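October, 9:30 a.m.
By the Stukeo press desk

STUKEO OPENS KITCHEN LINENS SHOP IN LAKTON, TAKES OVER OLD FIMON SPACE

LAKTON - Stukeo, the kitchen and bath linens seller, opens its second store this month in the former Fimon hardware building on Barajas Street. Doors at 10 a.m. Free parking in back, enter from the alley side.

The company started in 2003 as a mail order business, dish towels mostly. Aprons came later, then bath. The first store is still open and keeps it's regular hours.

The Lakton shop will carry some 200 items. Dish towels, hand towels, pot holders, table runners, bath mats. Flat weave, terry and waffle. Bulk bins near the registers for odd lots and discontinued colors, priced by the pound. No returns on bin items.

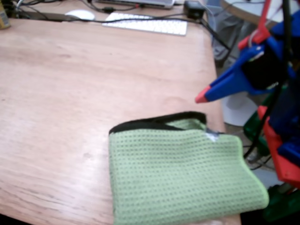

Hemming and small repairs will be done on site, while you wait if the line is short. Bring items clean please. Curtains up to 60 inches wide, anything wider has to go to the main workroom and takes 2 weeks. Repair prices are posted at the counter and on the website.

The Fimon building had been empty since the hardware store moved out. Stukeo kept the front windows and the old pine floor, redid the lighting and put in a ramp at the main entrance. Restroom is open to customers. Upstairs is storage only for now, classes are possible next year but nothing is scheduled.

Restaurants and inns can open a trade account at the shop or by phone. Same price list as the first store. Local delivery inside Lakton is free on trade orders, other towns by quote. Standing orders can be changed up to noon the day before delivery.

Also: worn out cotton towels will be accepted at the door for cutting into shop rags. Cotton only, no fleece, no rugs. Drop off any time during open hours, a reciept is not given.

Hiring is still open for part time counter and sewing positions. Apply in person, mornings are best. Sewing applicants should bring a sample of there work, a hem or a bound edge is fine.

Store hours are 10 to 6. Press visits before opening can be set up through the Stukeo press desk. Product samples for photos availible on request, please return them.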